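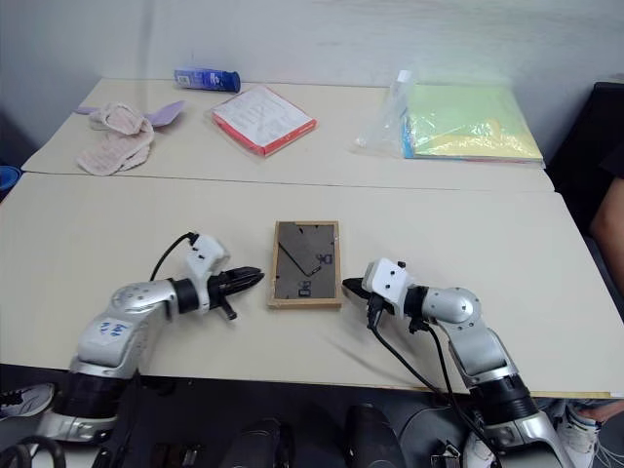 Fig. 6. Picture frame placed face-down between the two grippers, rear stand or hinge line uppermost.

Support > Manuals > Testach Two-Arm Teaching Station > Section 6: Recording a task by remote control

Print this page | E-mail this page

6 Recording a task by remote control

This section covers recording with the leader handles. For recording by moving the arms directly by hand, see Section 7. The station must already have been powered, homed and checked as set out in Section 4.

The worked task used throughout is handling a small picture frame: the arms take hold of it from both sides, lift it, turn it over and set it down on its stand. It needs both arms at once and has one stage (opening the stand) where the arms do different jobs. Other two-arm tasks are recorded in the same way.

CAUTION: Keep hands and forearms off the front table whenever the status lamp is green. The follower arms copy the leader handles without delay and do not detect people.

6.1 Before you start

1. Check that the front and back tables are pushed tight together. A gap at the seam will catch the jaw tips during low passes.

2. Check the cables below each wrist. They must hang free over the full range of the wrist. Turn each wrist to both stops by hand with the drives off and watch for snagging on the table edge.

3. Check the tip of each gripper for wear. Replace both jaws of a gripper together, never one.

4. Place the object on the front table, midway between the two grippers. For the picture frame, lay it face-down so that the stand can be reached from above.

5. Leave the front table clear of everything that is not part of the task. Items for later tasks may stay on the back table, provided they are outside the reach limit set in Section 4.3.

6. Open the jaws a little and bring them to the same height as the object, pointing inwards.

Note: The start pose does not have to be identical each time. Small changes in the position and angle of the object are wanted. See 6.4.

6.2 Setting up the session

1. On the control PC, open Testach and choose New Session.

2. Enter a task name without spaces. The name cannot be changed once the first recording is saved.

3. Enter the operator's name in full. Where two operators share a session — for example A. Montes and Y. Arriaga — start a new block at each change. Do not edit the name in an open block.

4. Set Maximum Length to 2000 steps. A practised operator will finish the picture frame task well inside this. If the limit is reached, recording stops and the arms hold position.

5. Set Grip Force. Use setting 6 for the picture frame. Higher settings bend thin borders and can spring the backing board out.

6. Check that all camera views are live on the preview screen. If a view is frozen, close the session and restart the camera service.

6.3 Recording

1. Take hold of both leader handles and bring them to match the pose of the follower arms. The two pose bars on the screen turn from amber to green when the match is close enough.

2. Press the left pedal once. A single tone sounds and the arms are now live.

3. Wait for the second tone before moving. Movement before the second tone is not stored, and the recording will begin with a jump.

4. Bring both grippers in together until the jaws are either side of the border. Approach slowly over the last part of the travel.

5. Close the right gripper first, then the left. Closing both at once tends to twist the object in the jaws.

6. Lift straight up, clear of the table. Turn the frame with the right arm while the left arm releases and moves back.

7. Open the stand with the left gripper. Use the point of the jaws behind the free end of the stand. Do not pull at the hinge.

8. Lower the frame until the base edge and the stand both rest on the table. Open the right gripper and withdraw both arms.

9. Press the left pedal again. The tone sounds twice and the Save window appears.

10. Choose Keep, Discard or Flag. Choose Flag if the task was completed but with a fumble or second attempt. Flagged recordings are kept apart and can be reviewed later.

CAUTION: Do not let go of the leader handles while the arms are live. The handles will drop under their own weight and the follower arms will drop with them. Press the right pedal to hold position before letting go.

Note: If the frame is dropped, press the right pedal, then the left. Choose Discard. Do not reach in to reset the object until the status lamp is white.

6.4 Varying the recordings

Recordings made from exactly the same start give poor results on playback. Between recordings, shift the object by up to the width of one jaw in any direction and turn it slightly. Change the items on the back table once per block. Keep the room lighting the same within a block.

The reference set supplied with the station holds 194 recordings of this task, made at the Vistonthorpe workshop. It may be loaded for comparison but must not be merged with your own, as the Aguirre wrist modules used there have a different offset.

6.5 Faults during recording

Pose bars stay amber: a leader handle is past its stop. Move it back to the middle of its travel and try again.

Code 17: wrist cable fault. Switch off the drives and reseat the plug at the wrist module and at the base. If the code returns, replace the cable.

Gripper closes but does not hold: the object is too far back in the jaws, or Grip Force has gone back to its default. Check 6.2, step 5.

One arm lags behind: end the session and home both arms. Recordings made since the lag was first seen should be discarded — the timing between the arms cannot be corrected afterwards.

Voltance document, section last revised 18 Jan 2019.

Filed under: Manuals, Two-arm stations, Teaching and recording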